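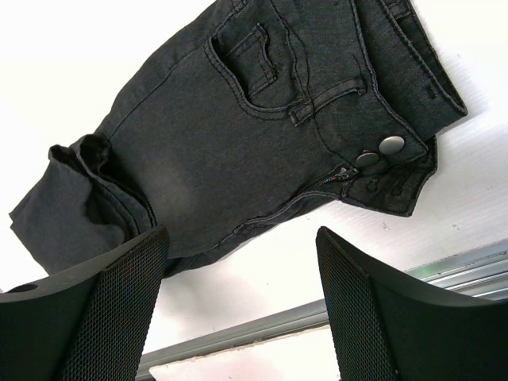
Wrist view over a pair of folded charcoal jeans, mesh-faced fingers open.

Welleck Hand-Guiding Kit

If you've ever tried to explain to someone over the phone how to fold trousers, you'll have some idea why we like teaching by hand so much. With the Welleck kit you take hold of the leader arm, move it the way you'd move your own arm, and the working arm follows along while everything is recorded. Denim is a favourite practice fabric around our Cusdale workshop, being heavy and stubborn with plenty of seams to catch a fingertip on, and most customers start there before going on to towels or shirts.

Müzeyyen Tatlı, who looks after training for us, usually suggests 49 good demonstrations of a single fold before you try a first playback. Go slowly, start with the garment at a different angle each time, and do keep your eye on the wrist view. It's much easier to judge a pinch from there than from across the bench!

What comes in the box
Leader arm with trigger handle
Pair of gripper fingers with mesh grip pads
Wrist camera and 3000 mm cable
Foot pedal for start, stop and discard
Dağdelen recording software, one seat

Weight, leader arm: 11 kg
Storage: roughly 156 demonstrations on the supplied drive

Spare grip pads come in grey or black and are sold separately. Orders placed by 7th June ship from our Grerside warehouse in July. If you're not sure whether your arm is compatible, send us the model number and we'll happily look into it for you.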